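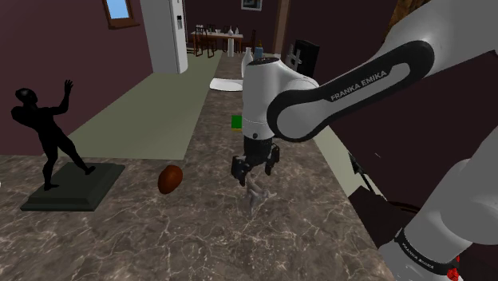

One of the simulated kitchens, arm over the counter. The statue stands on the left, the smaller stuff lies around it.

I've worked at Ragab for 11 years, most of that time on the returns side. When something comes back to our Tindham building, a person opens the box, looks at what's in it, and decides where it goes: back to stock, to cleaning, to repair, or to scrap. That was my job until June. It's still my job for part of each shift, and the rest of the time I check simulation runs for the arm that's supposed to take over the easy part of the bench.

I get asked about it a lot, so I'm writing it down once.

The company bought into a system called Stullora. Before an arm touches real returns it practices in computer-made rooms, mostly kitchens, since housewares are the bulk of what we get. My part is to go through the runs and mark what I would have done differently. I don't write any code. I got picked because I know what people send back and how it breaks, and I was given 2 weeks of training at the Pumberg site before I started.

The pay is the same. I wanted that in writing and I got it. The hours are better by a little, and my shoulders are a lot better. What I miss is talking. On the bench there were people on both sides of me all day. At the screen it's me and a headset.

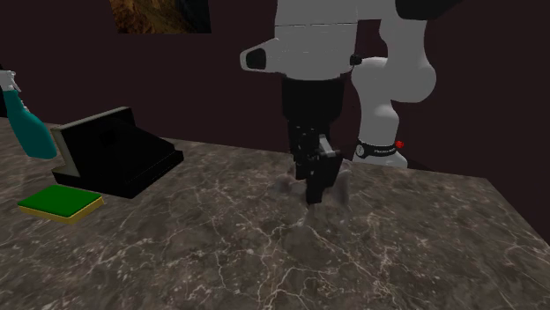 Glass is what I spend most of my time on. On the bench you learn to tip a piece toward the light and run a thumb along the rim, and you find the chip before you see it. On the screen I don't have my thumb. I've gone back and forth on views where a green and yellow sponge is plain as day on the left and the clear thing right at the gripper is just a smear against the marble. I mark those as "can't judge" and move on. At first I worried that too many of those would look bad for me, but my lead said to keep doing it, and I do.

As for jobs, the bench used to have 11 of us on days. Two people have moved to repair, and one left for a place closer to home. No one has been let go so far. We were told the arm would take up to 70 percent of the sorting once it's running, and what happens to the rest of us after that was answered with "we'll see where we are." I'd have liked a better answer – I asked twice.

I still do mornings on the bench and I've asked to keep it that way. The next group goes to Pumberg for training soon, and I've been asked to help teach it. I said yes, as long as it's paid as lead time. Still waiting to hear back on that.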